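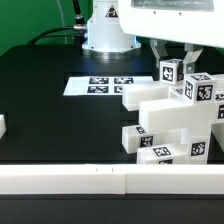

What does Brusley do?

We run evening and weekend classes in bookkeeping, payroll and office software for adults who work during the day. Most of our students already have a job and want a better one, or they keep the books for a family business and have never been shown how.

Start > The School > About Us

About Brusley

Brusley began as a single payroll course taught in a rented room over a print shop on Kadodia Street. The course filled, a second one was added the next term, and after three years we took over the ground floor of the Lemaire Building, where we still are. The entrance is on the side, next to the bus stop. Suite 401 is our office, and the classrooms are downstairs.

We are a small school and plan to stay that way. Classes take up to 9 students. When a class fills we open a waiting list, and if the list is long enough we add a second evening.

What we teach

Our main program is Bookkeeping Basics, 60 hours spread over two terms. It starts with receipts and bank statements and ends with a full set of year-end accounts for a small shop. Students do the first half on paper. People sometimes complain about this in the early weeks, but we have kept it – the software makes more sense once you have posted a ledger by hand.

Payroll is taught as a separate course and can be taken before or after. We also offer short classes in spreadsheets, invoicing and sales tax. The sales tax class is rewritten every December, so the date on your handout matters. If yours is from an earlier year, ask at the office for a new one.

We do not teach investing or personal tax planning, and we don't prepare tax returns for the public. The office gets calls about this every spring.

Our teachers

Everyone who teaches here has kept books for a living, and most still do. That is why classes start at 6:30 and not earlier. New teachers sit in on a full term before they take a class of their own.

Fees and enrollment

Fees are listed on the course pages and include the workbook. You can pay in full or by the month at the same price. If you miss the first two sessions we will call you, and you can move to the next term without paying again. After that, refunds are handled case by case.

There is no entrance test. You should be comfortable with percentages and able to use a keyboard. If you are unsure, come in on an open evening and look through the workbook before you sign up.

After the course

Former students can use the study room on Saturday mornings for a year after they finish. We also send out Follow, a short monthly email with rule changes, filing deadlines and job openings that local employers have passed on to us. It is free and you don't have to be a student to get it.

Page updated May 9, 2019

Filed under: Our School, Adult Classes

2 shares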